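The fingers on the Pralar hand gripper are checked every 137 cycles, says the technician who looks after the pair at Nestance. "The pads go first," she says. "The ridges fill with lint, then thin things start to slip."

She cleans the pads with a dry brush and tests each pivot rivet for play. Over 2 degrees of slop and the finger is replaced.

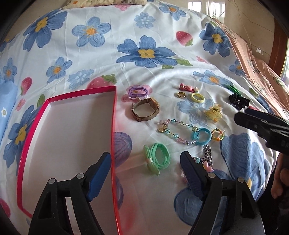
Small-item work on a printed sheet: hair ties, clips, bracelets and a shallow tray.

Chains are the hardest on alignment. "If the tips don't meet square, a bracelet rolls out — you see it in the log before you see it on the finger." Both grippers are re-zeroed after any pad change. The spares bin holds 5 sets.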